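Robot Club Update: Summer Session, Second Half

Aug 14, 2025

The Plirnness Robotics Club has reached the part of the summer where the gripper works most mornings and the software works most afternoons. We are looking into whether the two can be introduced.

For families who joined us after the spring newsletter: the summer project is table clearing. Students are building a hand-held gripper, using it to pick up and put down ordinary small objects, and recording each attempt so that a robot arm can later be trained to do the same thing on its own. The target for the season is 4,000 recorded attempts. We set that number in January, when it was snowing and we were all feeling ambitious.

As of this week the log stands at roughly 500. A few of those are recordings of a student asking if the thing is on. They stay in the log until the labeling team gets to them, and the labeling team has asked me to mention that it would like a bigger table, a second laptop and some respect.

What we have learned so far

Sponges are easy. Spoons are not. A spoon lying flat on a smooth table is about the most stubborn object you can hand to a two-fingered gripper, and the students spent most of three sessions on it before somebody tried coming in at the bowl end. The success rate went up that same afternoon. So did the volume in the room, and we apologize to the chess club next door.

Bottle caps have been postponed until the fall.

The students voted to name the project Kikis. I was told there was a reason and that it would take too long to explain. The name is on the log sheets now and will be on the shirts, so please get used to it.

Pads and other consumables

Finger pads take more abuse than any other part of the gripper. They get pressed into the table, dragged along it, closed on things harder than they are, and then all of it happens again after snack. The hardware team keeps a wear chart, with a column for scuffs and a column for lining, and has become slightly obsessive about it. One page of the chart is devoted entirely to arguments over the difference between "worn" and "very worn." The current ruling is that a pad gets changed when it starts dropping things it used to hold, and no earlier, given that the spares drawer is not bottomless.

We order new lining by the roll. If you have strong feelings about adhesives, the hardware team meets first thing and would love to hear them. Please bring samples.

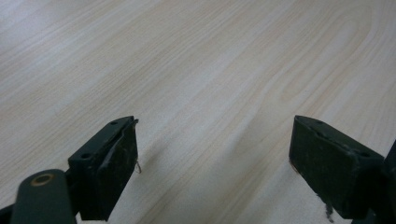
Fingers open over the tabletop. Pads scuffed, lining peeling on the left one.

The Susevach meet

Our one competition this season is the Susevach Open Table, a friendly meet for school and community clubs. Each team gets a table, a tray of objects it has not seen before, and 2 attempts at clearing it. Last year we entered with a different machine and scored 199 points, which sounded wonderful until we read the rest of the score sheet. The students have asked that the certificate be hung somewhere less prominent, and it has been moved behind the door.

This year's entry will be judged on the arm working by itself, so the recordings matter. A clean approach, a firm close, a lift, a put-down: that is one good attempt. Waving the gripper over the table while telling your friend about a movie is also an attempt, technically, but we would like fewer of those.

Room and schedule

We remain in the Mac Giolla room through the end of the session. Doors open at nine. Students who arrive before nine may wait in the hallway and think about calibration.

Please send closed-toe shoes, a water bottle, and one small household object you can live without for a week. Plastic, rubber and wood are all fine. Nothing breakable, nothing wet, and nothing that belonged to a grandparent. We are especially short on things shaped like a clothespin. We have plenty of rubber ducks, and any further ducks will be sent home.

Parents are welcome to stay and try the gripper. The sign-up sheet is on the supply cabinet, under the wear chart. Expect some coaching from people half your height, and expect to be given the spoon.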